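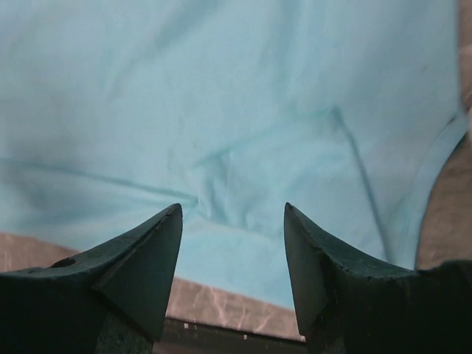 When I moved to Gillar, I owned four shirts that were good enough for work. One lost a button in my first September here, and a colleague advised me to throw it away. A new one, she said, costs less than the bus to the tailor. She was right about the price, and I have been annoyed about it ever since.

I believe that every town should pay for a public mending room, in the same way as it pays for a library. Pullero, the town where I grew up, had one behind the post office. You paid a small sum, you sat at a long table, and an older person showed you what to do. I learned to turn a collar there before I learned to drive.
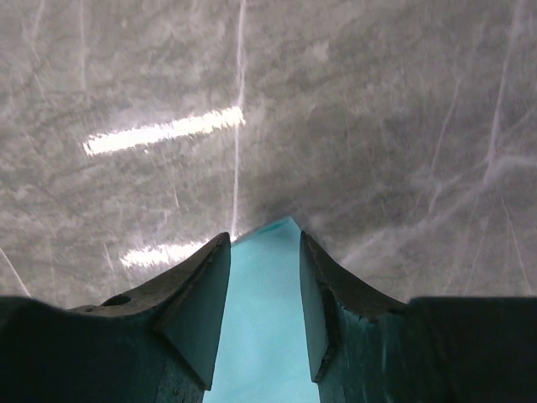 Turquoise on grey marbling.

Our council says that there is no money. Yet last year it spent 1,914 on posters which asked us to waste less. I have read the poster. It gives 72 words of advice and no address where a person can borrow a needle.

Some people answer that mending is a private matter and that my generation is only sentimental. Perhaps I am a little sentimental. But cooking is also private, and we still teach it at school. A skill which is not shown to the young will be gone in one lifetime, and then we will have to buy it back from a firm.

The old ticket hall in Skokivar Street has stood closed for four years. It has good windows and a tap. I would begin there, with two evenings a week.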